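Workshop notebook, bedding bench notes
2020-06-05

Back on the bed-making pages of the Nastura booklet, and I'm so pleased with how this bit is coming along! The question for this entry is pillows and duvets: what order to do things in, and how much smoothing is worth the bother. The set is the one we keep coming back to, the blue sheet with the white stripes, the lavender duvet and the pale pillow. I do love that blue.

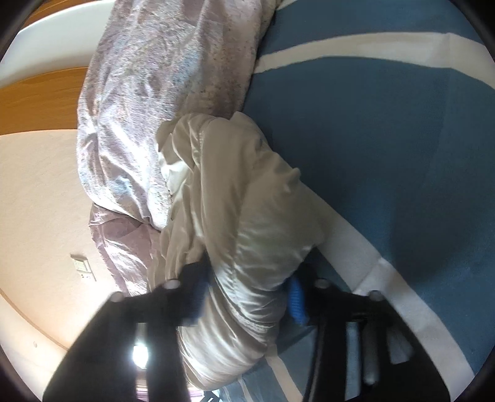

Notes by the bedding bench, Stotard workshop

Stripes first. I had been treating them as decoration, but they're a brilliant guide. If a white band bends, the sheet is skewed or slack under it, and you can tell from right across the room. With a plain sheet I'd have to feel for it. Pull at the corner nearest the bend, then look again before touching anything else. Bands straight = leave the sheet alone.

The pillow is harder. The stuffing travels, so it ends up in lumps with deep creases between them, and patting the top does nothing much. What works for me is two hands on opposite ends, a good shake, turn it over, shake again. Find a seam and use it to work out which way round the thing is. The sheen on the cover makes every crease look worse than it is — don't chase the small ones.

The duvet can stay in a heap while the pillow gets sorted. I was taught the opposite (duvet flat, pillow last) and I think I'm a convert. Push it to the far end, do the near end properly, then bring it down in one go. Much less walking round the bed.

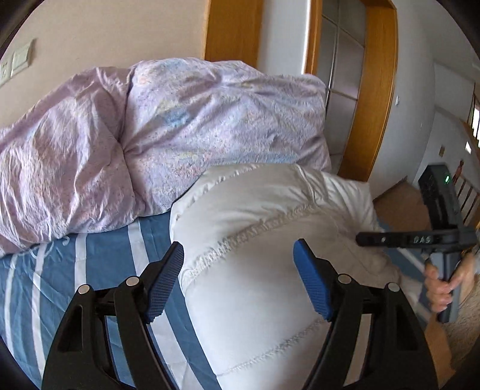

Does the pillow need to come off the bed before you straighten the sheet?
Lift it off if the stripes run crooked underneath it. For small wrinkles, slide it to one side, smooth the sheet with a flat hand and slide it back.

Sizes, so I stop looking them up: the Wunderlich storage shelf is 900 mm wide and 387 mm deep, so the duvet wants folding in thirds lengthways and then rolling. Rolled beats folded by miles, it springs back so nicely when you open it out.

Still to do:
Try the same order with a plain sheet, no stripes to help.
Rewrite page two of the booklet, the March wording has the duvet going on too early.
Ask Bidusent whether they want the pillow section on its own card. I hope so, it's the best part!
Wash the spare covers and put them back on the shelf.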